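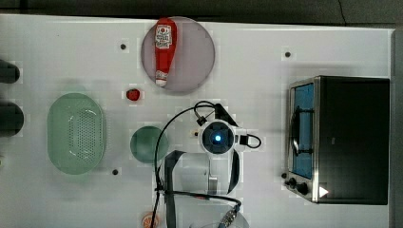 29 de agosto de 2023. Dia comprido, e escrevo já de pantufas e chá na mão. Passei a tarde no showroom da Gekberg, a ver o kit Oddsson, aquele do braço com pinça e câmara no punho que ando a namorar desde maio (desde maio! e ainda não decidi nada). O pacote base custa 3.461 euros e a formação é paga à parte, mais 109 por sessão, coisa que no folheto vem em letra de formiga.

O que me agradou logo foi o ensaio ser numa cozinha de brincar. Ketchup, escorredor verde, forninho com dois botões... deu-me uma vontade enorme de ter sete anos outra vez! E para quem quer dar aulas com isto, como eu, é muito mais simpático do que os cubinhos coloridos da Kovow, que já não posso ver à frente.
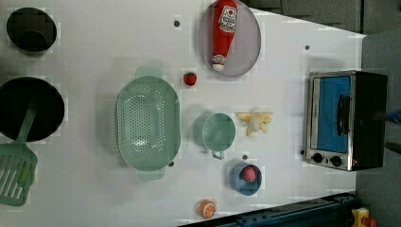
Fiz as perguntas chatas todas. A garantia cobre a pinça mas não os cabos, e eu embirrei com isso, porque os cabos andam ali a dar voltas por cima da mesa e são a primeira coisa que os meus alunos vão puxar. Responderam que se vende um conjunto de substituição por 124 euros. Pois, claro que se vende.

O programa, esse, achei-o bonito e um bocado teimoso. Os menus estão em inglês, a tradução "está prevista", e para gravar um movimento é preciso passar por três janelas.
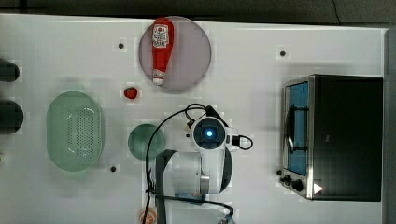
Gostei da luzinha azul no punho – parvoíce minha, eu sei, mas dá-lhe um ar de bicho acordado. Gostei menos do tamanho. Na sala pequena teria de encostar os armários todos, e a bancada que tenho não serve. A Jukholm faz umas mesas próprias, só que isso já é outro orçamento e outra conversa.

Também há a versão por aluguer, e foi nessa que fiquei a pensar no comboio. Pedem 1.000 euros de caução e leva-se tudo, loiça de brincar incluída.

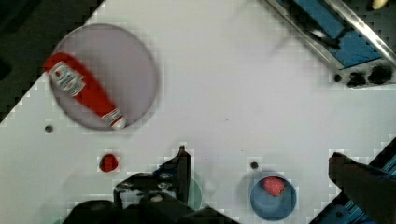 A imagem da câmara do punho é o que mais me interessa para as aulas, mesmo torta e com o ketchup todo tremido. Os miúdos vão adorar ver a mesa do lado da pinça, e dá para falar de ângulos sem ninguém bocejar. Fiquei de pedir a proposta do aluguer por escrito, com a formação lá dentro, e de medir a sala como deve ser. A fita métrica está na gaveta da cozinha, acho eu. Amanhã vejo.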